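Keeping the Wash Going: A Conversation on Shared Laundry Rooms

The shared laundry room is one of the least discussed parts of a residential building and one of the most heavily used. In the Waseck apartments, 230 households depend on the same ground-floor room, and many of them have no other place to wash clothes. For this issue we spoke with the building services manager who has overseen the room through its recent changes. The conversation took place in the management office and has been shortened for publication.

The manager took up the post when the laundry room still ran on coins. Complaints came in daily, and most of them had little to do with the machines themselves. "People wrote to us about other people," the manager said. "Someone had taken a load out too early. Someone had left a load in all afternoon. The washers were working well, and the residents were still unhappy with the room."

The first change was a booking sheet on the wall, which lasted a single season. Residents crossed out one another's names, and the sheet disappeared more than once. The present system divides the day into blocks of 90 minutes, reserved by telephone or at the front desk. A household may hold up to three blocks in any week. Blocks not claimed in the opening minutes are released to anyone waiting.

"The length of the block was the hard part," the manager said. "A wash cycle is short, but people need to sort, to move things over, and to deal with the lint. When we tried a shorter block, every person ran over into the next one. We made the block longer and the arguments mostly stopped."

Asked whether the new arrangement suits residents who work nights, the manager was cautious. The room now opens earlier than before, but it still closes in the late evening. Two apartments share a wall with it, and the tenants there have asked that the hours stay as they are. The matter will be reviewed in September, after a written survey has been sent to every household.
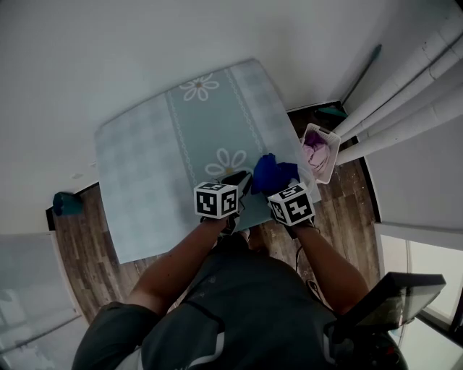

Waseck Residential Services, Department of Building Operations

Much of our discussion concerned the drying of clothes, which the manager regards as the larger problem. The building was put up with a drying loft under the roof, and older residents remember it fondly. It was closed when the roof was repaired and did not reopen for many years. During that time nearly all drying was done by machine or inside the apartments.

"Indoor drying is where the damp comes from," the manager said. "A family hangs a full load in a small bedroom with the window shut, and by spring there is mold behind the wardrobe. We would paint the wall and it would come back. I do not blame the family. We had taken away the place where they used to hang things."

The loft was brought back into use with new lines, better lighting, and a fan that runs on a timer. Residents on the upper floors took to it quickly. Those lower down have been slower, and the manager believes the stairs are the reason, as the elevator stops one floor short of the loft. Baskets are heavy when the clothes are wet. A small hoist was considered and set aside on grounds of cost.

We asked what advice the department gives to new tenants. The manager keeps it brief. Towels should not be overloaded into a single drum. Detergent should be measured, as too much of it leaves a film that the rinse does not clear. Zippers should be closed and pockets emptied. The department has found keys, pens, and on one occasion a full set of chess pieces in the drain filters.

"We used to hand out four pages of rules," the manager said. "I doubt anyone reached the second page. We have a single card now, and it is written in the languages spoken in the building. The questions at the front desk have become much better questions."

The subject of cost came up several times. Residents pay for each block when they reserve it, and the price has risen once under the present system. The manager described that increase as the least pleasant task of the year. A notice went up well in advance, and an evening meeting was held for anyone who wished to attend. Attendance was low, but those who came had studied the figures closely, and one of their suggestions, a lower price for early morning blocks, was adopted.

The folding area has been given more attention as well. It had been a narrow shelf beneath the window, used mainly for storing lost socks. The shelf has been replaced by a proper table at standing height. "It sounds like a small thing," the manager said. "People now fold before they leave, and they talk while they do it. I have had neighbors tell me they met at that table after living on the same stair for years."

Lost items remain a difficulty. Unclaimed clothing is kept in a labeled cupboard for one month and then passed on for reuse. Single socks are kept longer, at the request of residents, in a basket by the door.

Looking ahead, the manager hopes to replace the two oldest dryers and to improve the air flow near the back wall, where the room becomes uncomfortable in summer. Bids for the work have been requested. Until it is complete, residents are asked to keep the rear window open during their block and to close it when they leave.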